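Mustdale Workshop Newsletter
Bench notes: the white board and its blue parts

The Mustdale bench now has a revised assembly board, listed in the stores catalog under number 1399. It replaces the Coman board, catalog number 1718, which was withdrawn in February after the holes in its base plate had worn oversize. Members who still hold loose parts from the Coman set should return them to stores. They do not fit the new board and should not be mixed with it.

The layout is by Osetti. The base is a flat white rectangular panel. White fixtures are fastened to it, and the blue parts are the ones that get moved. The color split is deliberate: if it is blue, it comes off; if it is white, leave it alone. Two fixtures on the old board were pried loose by people who took them for parts, and the base plate cracked at both points.

Setup

Lay the board flat on the dark gray table with a long side running away from you. Check that it does not rock. If it does, wipe the underside and the tabletop before doing anything else, as a single chip of plastic under one corner is enough to throw off the fit of the pegs. Do not shim it with paper.

Keep the black curtain drawn behind the table. White parts are hard to judge against the wall, and the edge of the board is much easier to see with the cloth closed. Do not pin drawings or job sheets to the curtain.

Fit

Pegs should enter by hand pressure alone. A peg that needs force is either tilted or in the wrong hole. Back it out, turn it a quarter turn and try again. If it still binds, put it in the reject tray with a note of the hole. Do not sand pegs. Sanding removes material unevenly and the part will then be loose in one direction and tight in the other.

The round parts with a center hole should be lowered level and allowed to settle before they are pressed down. Most of the scuffing found at the last inspection came from discs that were started on one edge. Light scuffing does not affect the fit and need not be reported. A raised burr does, and should be.

Spares

Stores holds 18 spare pegs in the standard size. Further sets can be ordered through Brilach under order code 3866, one set per request. Spare white fixtures are not kept on the shelf. If one is damaged, leave the board where it is, hang the red tag on it and enter the damage in the bench log. Glue repairs are not accepted, including temporary ones.

Putting away

Return the blue parts to the board before it goes back on the rack. A board with parts missing should go on the lower shelf with the missing parts written on the card. Store it flat. Boards left standing on edge have bowed over a summer, and a bowed base cannot be corrected.

The board on the bench, with its white fixtures and blue parts:
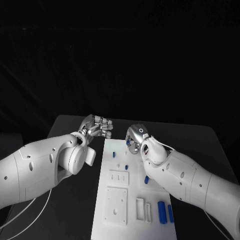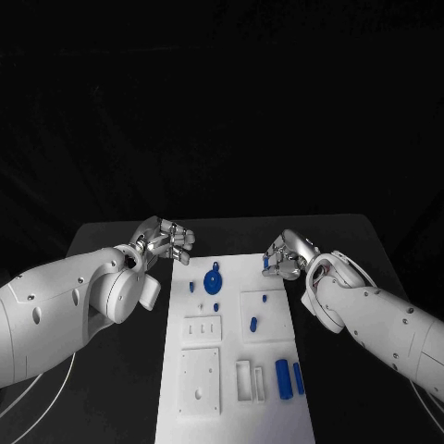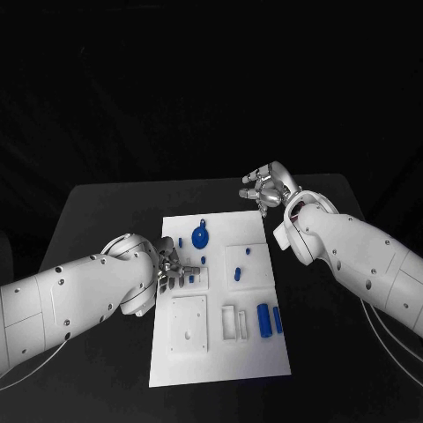
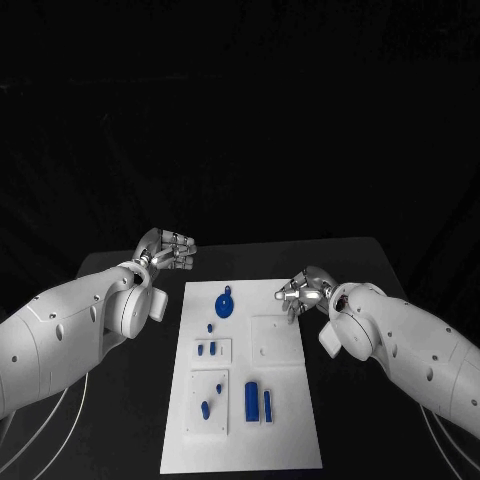
Page last changed: 3/31/19

The bench log has moved to the shelf next to the parts rack. Entries for the Coman board are closed, and the old pages are kept at the back of the same binder. Please use the new column for hole position when logging a reject.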